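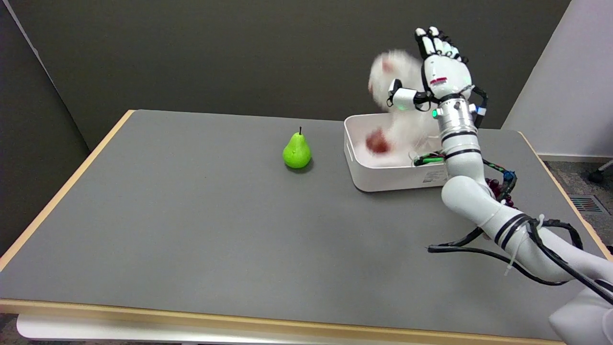 How do you tell when a pear is ready to eat? Press gently up by the stem with your thumb, and if it gives a little there, eat it today.

I wish I'd known that back in February, when I was buying pears by the bag and cutting into every single one too early. I kept squeezing them around the middle, and by the time the middle goes soft, the inside is already brown mush. So much wasted fruit!

These days I keep my green pears out on the table, standing up on their fat ends, well away from anything that might roll into them. Apples go in a shallow white bin. I used to have one big deep bowl (a Livstead one, very pretty, 38 dollars on sale) and whatever was at the bottom got forgotten until it started to smell. Low sides are so much better. You can see what you have, and you can wipe the thing out in two seconds.

If a pear is rock hard and I want it sooner, it goes in a paper bag with an apple for a couple of days. My kitchen is pretty warm in summer so sometimes it's ready overnight, and I check every morning with the thumb trick. Once it gives, I move it to the fridge and it keeps for a few more days.

The pears come from Gebreyes, the little produce store over on Skinstead Road. They had a box of 12 for a really good price last week and I could not leave them there. We've eaten most of them plain, a couple sliced on toast with cheese, and one got chopped into oatmeal with way too much cinnamon (my own fault, the lid came off).

Next up I want to try poaching a few. I have a recipe that says to simmer them for 60 minutes, and that sounds long to me. Has anyone done it with firm green ones? Tell me in the comments before I ruin a whole pot!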